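How Glass Is Made

Look around the room you are in. There is probably glass in it somewhere. Windows are glass, and so are light bulbs, mirrors, many bottles and the front of the oven. People have been making glass for thousands of years, and the main thing they make it from is sand.

What goes in

The sand used for glass is mostly a material called silica. Beach sand often has bits of shell and other minerals mixed in, so glassmakers look for very clean, pale sand that is dug out of the ground in a quarry.

Silica melts only at a very high temperature. To help it melt sooner, glassmakers add soda ash, a white powder. Glass made from just sand and soda ash has a problem, though. It dissolves slowly in water. A window made of it would not last long in the rain. Crushed limestone is added to fix this. Sand, soda ash and limestone together make the most common kind of glass, called soda-lime glass.

There is usually a fourth ingredient, and that is old glass. Broken glass that is going to be melted again is called cullet. Cullet melts more easily than sand does, so a factory that uses a lot of it needs less fuel.

In the furnace

The mixture goes into a furnace and is heated until it glows orange. The melted glass is thick and sticky, a bit like honey. Small bubbles of gas rise through it and escape at the top. If they stayed in, the finished glass would be full of tiny dots.

A big furnace is kept hot day and night for years. If it were allowed to cool down, the glass inside would turn hard and the furnace could be damaged.

Blowing glass

For a long time, the way to make a hollow object was to blow it. The glassblower dips the end of a long metal pipe into the melted glass and turns it to collect a blob. Then the glassblower blows into the other end, and the blob swells up like a balloon. The pipe has to be turned all the time or the soft glass will sag to one side.

Some workshops still make glass this way. At the Valentini workshop in the town of Surell, two people work on each large bowl. One blows and turns the pipe. The other shapes the glass with wet wooden tools, and the water turns to steam when it touches the glass.

Making bottles by machine

Blowing every bottle by mouth would take much too long, so factories use machines. A lump of hot glass, called a gob, drops into a metal mold. The machine makes the neck of the bottle first, with the ridges for a screw cap if the bottle needs them. At this point the glass looks like a short, fat bottle with very thick walls. It is moved to a second mold, and air is blown in until the glass spreads out and touches the sides. The mold opens and the bottle is lifted out, still glowing.
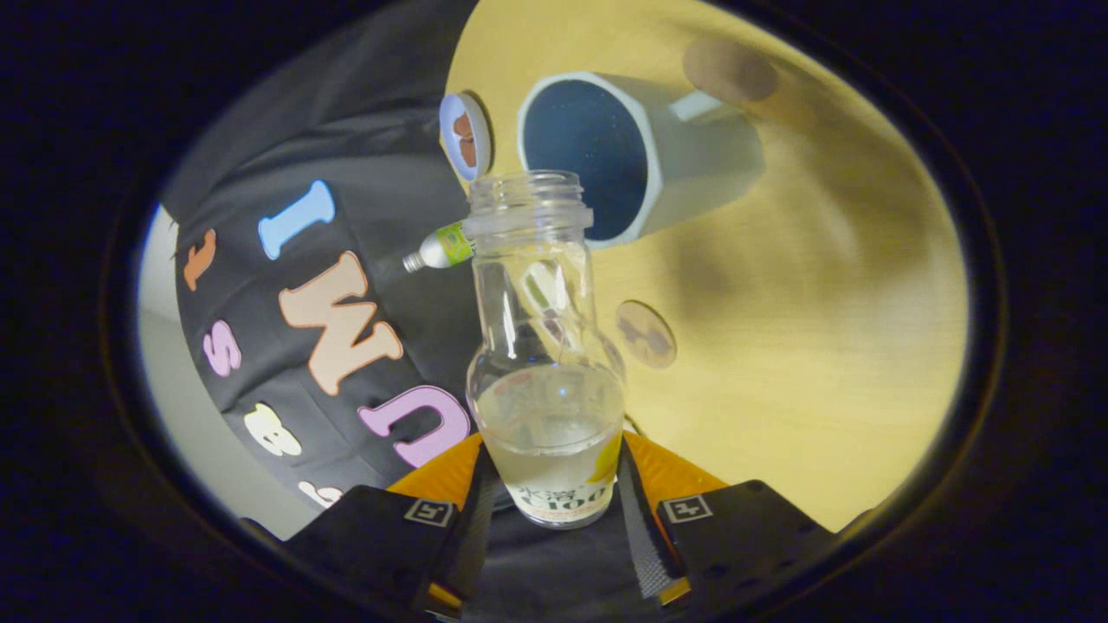
A new bottle cannot be left to cool on a shelf. The outside of the glass would cool faster than the inside, and the bottle might crack. It travels slowly through a long, warm tunnel called a lehr, where the heat is turned down little by little. This slow cooling is called annealing.

After that, the bottles are checked. Any that are cracked or crooked are crushed and go back into the furnace as cullet. The good ones are packed and sent to be filled. Labels usually go on later, at the place where the drink or food is put in.

Where colors come from

Plain glass often has a faint green tint, which you can sometimes see by looking at the edge of a window pane. The green comes from small amounts of iron in the sand. Other colors are made on purpose. Cobalt makes glass deep blue. Iron, sulfur and carbon together make the brown glass used for some medicine bottles — brown glass keeps out much of the light that can spoil what is inside.

Using glass again

Glass can be melted and shaped many times without wearing out. At the Skistness recycling center, bottles and jars are sorted by color before they are crushed. Drinking glasses and oven dishes are kept out, as they are often made from a different mixture that melts at a different temperature.

If you recycle glass at home, rinse it first and take off the lid. Ask an adult to pick up anything that is broken.

Words to know

Annealing: cooling glass slowly so that it does not crack.
Cullet: broken glass that will be melted again.
Gob: a lump of hot glass, ready to be shaped.
Lehr: the long tunnel where new glass cools.
Silica: the main material in sand and in glass.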